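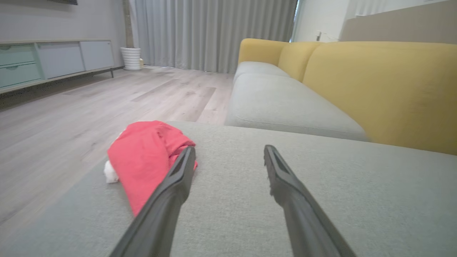
Grarside, Nov 29, 2021 - Textile reuse company Ustum will start a doorstep collection of unwanted household fabric in Grarside next month. The service covers towels, bedding, clothing and curtains, including pieces too worn to sell. A bunched red cloth on a gray sofa is the kind of item that often goes out with the trash, and Ustum wants residents to put such things in a collection bag instead. Bags will be delivered free to 460 homes in the Cabrera neighborhood in the first week of December, and the first pickup will follow two weeks later.

Each home will receive two bags. A full bag can weigh up to 50 pounds and should be left by the front door before 8 a.m. on the pickup date printed on its label. Drivers will leave a new bag for each one they take. There is no charge to residents and no need to sign up.

Ustum will sort everything at its Lallex warehouse, on the east side of town. Clothing and linens in good condition will be sold through the company's own stores or passed to local shelters. Cotton that cannot be worn or used again will be cut into wiping cloths for garages and print shops. Mixed fabrics will be shredded for padding and insulation.

"Most people already give away a good coat," the company said. "The stained towel and the T-shirt with a hole in it are harder to place, and those are the things we hear about most from our store customers. We can use them, as long as they are clean and dry."

The Cabrera collection will run for five months. Ustum will then decide whether to extend it to the rest of Grarside. The company said the decision will depend on how many bags come back full and how much of the fabric is clean enough to sort - wet loads have to be thrown out.

Labels and tags can stay on. Sorters use them to check fiber content, and an item with its tag still attached is quicker to grade.

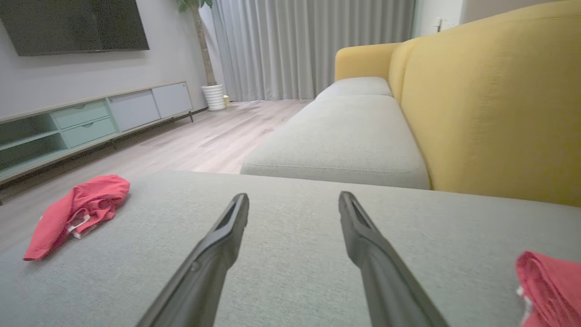

What can go in the bag

Accepted: clothing, towels, sheets, blankets, curtains, tablecloths and paired shoes tied together. Items may be torn, faded or missing buttons.

Not accepted: pillows, comforters, carpet, foam cushions, and anything wet or marked with paint or oil.

About Ustum

Ustum collects, sorts and resells used textiles. It runs stores in Grarside and a sorting warehouse at Lallex.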